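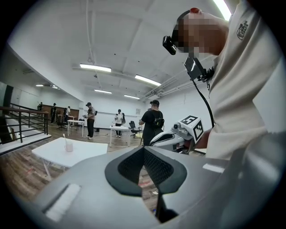 The long room at Cotamari, lights on, looking toward the back wall.

Cotamari Shared Rooms, June meeting
Started at 6:40 in the evening, on the wood-look floor because the chairs were still stacked in the hallway.

I'm taking the minutes again, so you get them my way. If I've got something wrong, tell me before the next meeting and I'll fix it.

Last month's minutes
Read and passed. One fix: the hall rent is due at the start of the month, not the end. Sorry! I had it backwards.

Lights
We spent way too long on this, but it needed doing. The long fixtures are nice and bright and everybody agrees it's great for working in, but the one closest to the front is really harsh if you're sitting under it for an evening. I asked if we could switch that one separately. The panel by the door has 3 switches and none of them are labeled, so first job is to flip each one and write down what it does (masking tape is fine, please use a pen that doesn't smear). Agarwal Electric quoted us $200 to put the front light on its own switch. We said yes to the quote if the labeling doesn't solve it.

The white cable hanging from the ceiling came up too. I thought it was for the old projector, somebody else thought it was for a speaker, and we went back and forth on that for a while. We'll ask Agarwal to look at it on the same visit. Until then please leave it alone and don't hang anything on it. Yes, this includes the paper lanterns.

Ceiling ducts and pipes
Dusty, was the complaint. The landlord's office in Bostville told us on the phone that cleaning the outside of the ducts is on us and the inside is on them. Fair enough, I guess. We'll borrow the tall ladder and do it the next morning the room isn't booked, starting at the back wall and working forward. Two people on the ladder job at all times, one up and one holding.

Floor
I really like this floor, it makes the whole place feel warmer, and I'd like it to stay that way! So:
Felt pads go on every chair leg. We bought a bag of 40 and that won't cover all the chairs, so another bag is going on the shopping list.
Damp mop only. The bucket was left full again last month.
No dragging tables. Lift them, or ask for a hand.
We talked about a rug for the middle and decided against it for now. It'd be one more thing to roll up every time a group wants the full width.

Money
We have $1000 set aside for the room this year and nothing has come out of it yet. The electric work and the felt pads will be the first. Cina Paint gave us a price for doing the ceiling white again, but I left the paper at home, so that waits. I'll bring it next time, promise.

Bookings
The early evening slot is free again starting next month. Two groups want it. We asked both if they'd be okay with alternating weeks and are waiting to hear back.

Other stuff
The door sticks. Lift the handle a little as you pull.
Lost and found is overflowing, please come get your water bottles.

Finished at 8:15. Next meeting same time next month, and whoever gets there first, please bring the chairs in.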